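The Grarer Table Set: How a Robot Arm Sorts Fruit and Vegetables
Information for young visitors, Clolta Learning Centre
Page updated February 28, 2022

The Grarer Table Set is a kit that schools and museums may hire. It teaches children aged eight and over how a robot arm moves things from one place to another. The fruit and vegetables are not for eating.

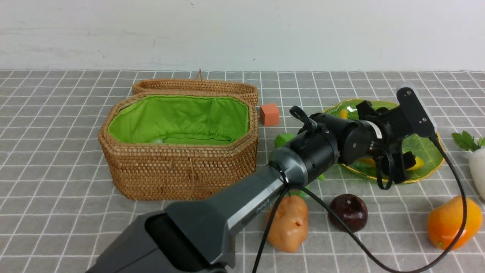
The robot arm at work among the fruit and vegetables, with a basket and a plate on the checked cloth.
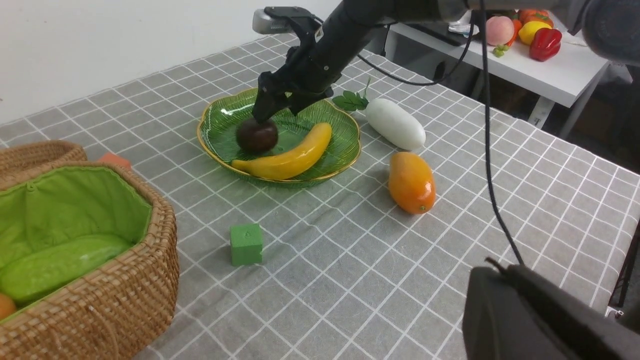
What is a robot arm?
A robot arm is a machine that bends in several places, as your own arm bends at the shoulder, elbow and wrist. Each bending place is called a joint, and inside each joint is a motor. At the end of the arm is the gripper - the part that does the work of a hand. It has two fingers, which open and close.

How does it know where things are?
A small camera takes pictures and sends them to a computer. The computer has been shown many pictures of fruit before, so it can make a good guess at what each object is and where it lies. It then works out how far each joint must turn.

Why does it move slowly?
A plum is round and may roll away. A banana is curved and must be held near the middle. The arm lowers its fingers with care and closes them gently. Sometimes it misses and has to try again.

What do children do in a session?
Pupils work in groups of 5. Each group chooses an object and says where it should go, and the group leader types in the instruction. The Brestilik workbook has a page for drawing the path that the arm takes. A session at the Değirmenci Hall lasts 100 minutes, with a short break.

Safety rules
Stay behind the yellow line while the arm is switched on.
Do not touch the cables.
Tie back long hair.
If an object falls on the floor, tell an adult and leave it where it is.

Booking
The set may be hired by schools until the end of December. Teachers should write to Ghada Shboul, Schools Officer, Room 202, and give the age of the class and the number of pupils. Large classes will be offered 2 sessions.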